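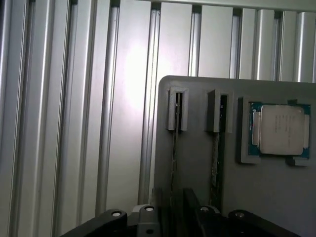
Category: Workshop News

The Trornmont Center for Technical Learning is pleased to report on the progress of Instead, its desktop computer refurbishment program. Instead was established so that office machines withdrawn from use at the Center and its partner sites might be repaired and placed with households and small organizations before any decision is made to recycle them. The program has now returned 1165 desktop computers to service.

Members who follow the work of the Center will know that the early period of the program was devoted largely to collection and storage. Machines arrived faster than they could be examined, and parts removed from one computer were sometimes set aside without a record of their origin. A review of workshop practice recommended that all removable components be kept in fitted holders from the moment they leave the case until they are either reinstalled or retired. The workshop has adopted that recommendation in full.

The change is a modest one, but it has had a marked effect on the daily work of the benches. Processors are placed in a square recess with the heat spreader facing up, so that the contacts on the underside are not touched by hands or tools. Memory modules are kept in slots and handled by their edges. Hard disk drives are stood in a slot of their own, apart from the smaller parts. Screws and brackets go into a lidded dish which remains with the computer to which they belong.

Each computer is worked on with the tower lying on its side and the side panel removed. Technicians begin with a visual inspection of the motherboard, paying particular attention to the capacitors, the processor socket, and the latches on the memory slots. Dust is cleared before any part is installed. The power supply label is then read and its rating entered on the work sheet, together with the model of the computer and the source from which it was received.

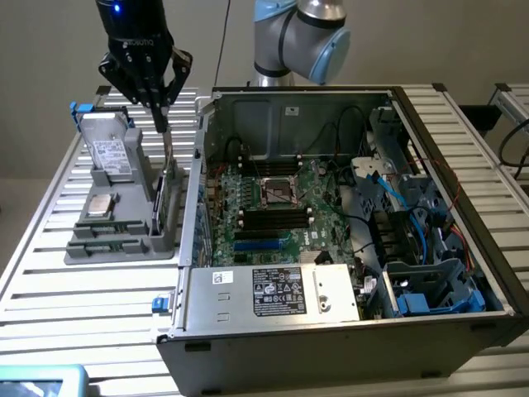

Assembly follows a fixed order. The processor is seated first and its retention bracket closed. The cooler is fitted over fresh thermal compound, after which memory is installed in matching pairs wherever the board and the available stock allow. Storage is fitted next, and cables are routed clear of the fan before the panel is replaced. A computer that does not start at the first attempt is returned to the bench with a note of the symptoms, and the technician who receives it begins again from the inspection stage.

The treatment of hard disk drives remains the subject of the most frequent inquiries from donors. All drives received by the program are erased in the workshop before testing. A drive that cannot be erased or does not pass its test is withdrawn and physically destroyed. Donors who wish to keep their own drives may remove them before delivery, and computers are accepted without them on the same terms as any other. A certificate of erasure is available to institutional donors on written request.

The Center wishes to acknowledge the support of the Awan Fund, which has made a grant of $2000 toward antistatic mats, wrist straps, and replacement fans. The grant will also meet the cost of new storage shelving at the Plitenley annex, where finished computers are held until they are assigned. The shelving is expected to be in place in September, and the annex will continue to receive deliveries while the work is carried out.

Applications for refurbished computers are open to residents of the district and to registered nonprofit organizations. A household may apply for one computer. An organization may request up to 12, subject to stock, and should state in its application how the machines will be used and who will be responsible for their upkeep. Monitors and keyboards are supplied when available. Laptops are not included in the program at present.

The workshop is also seeking donations of the following items in working order:

Desktop memory modules, including single modules
3.5-inch hard disk drives and drive carriers
Desktop power supplies with a legible rating label
Processor coolers with their mounting hardware
SATA data cables

Loose memory modules and processors should be delivered in antistatic bags or in their original packaging. The workshop regrets that it cannot accept cathode-ray monitors, printers, or computers from which the motherboard has been removed. Deliveries may be made at the Trornmont service entrance during regular opening hours, and donors bringing more than two computers are asked to contact the office in advance.

Application forms and the current donation guidelines may be obtained from the front office. Applicants already on the waiting list do not need to apply again and will be notified by mail when a computer has been assigned to them.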